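Malleo for Readers' Groups: Set-up Guide

4. Adding a novel to your group's shelf

Before you start, sign in with an organizer account. Member accounts can suggest a title but can't add one.

1. Open Shelf and choose Add Title.

2. Type the title and the author's name as they appear on the cover. If the book belongs to a series, put the series name in its own box and leave it out of the title.

3. Pick a main genre. You may add up to 2 more. A romantic suspense novel should go under Romance if the couple's story carries the book, and under Suspense if the crime does.

4. Paste the back cover text into Blurb. The limit is 700 characters, spaces included. Anything longer is cut when you save.

Note: Blurbs copied from a store page often bring review quotes with them. Delete these first.

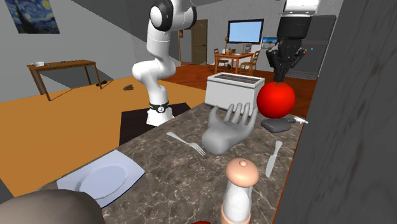

5. Set the reading schedule. Enter the chapter at which each meeting stops. Malleo hides comments on later chapters until the meeting date has passed.

Caution: Changing the schedule after members have started posting will show hidden comments at once. Post a warning to the group before you save.

6. Choose Publish. Members get a notice the next time they sign in.

4.1 Content notes

Content notes are off by default. To turn them on, go to Group, then Reading Preferences. Notes stay folded under the blurb until a member opens them, so a reader who wants no hint of the plot can leave them shut.

Keep each note to a few plain words: "death of a child," "kidnapping," "violence in chapter 3." Do not name the character involved.

4.2 Spoiler marks

To hide part of a comment, select the words and choose Cover. The text is replaced by a gray bar until the reader clicks it. Covered text is left out of the e-mail digest.

Note: Covering does not work in comment titles. Keep endings and culprits out of the title line.
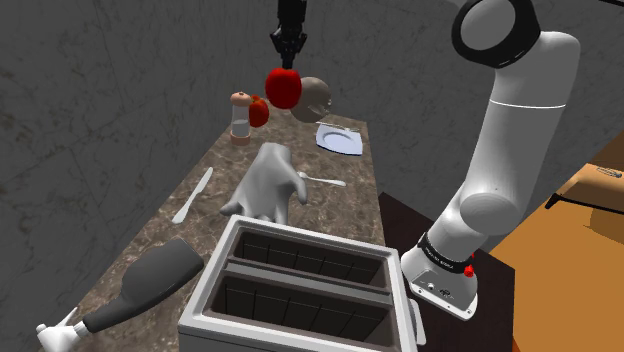 Rahel Leitner writes that her group covers every comment on the last three chapters, even after the final meeting, and that latecomers to the Clasow books have thanked them for it. She would like one setting that does this for a whole series. At present it has to be set title by title, under Schedule, by ticking Keep Covered.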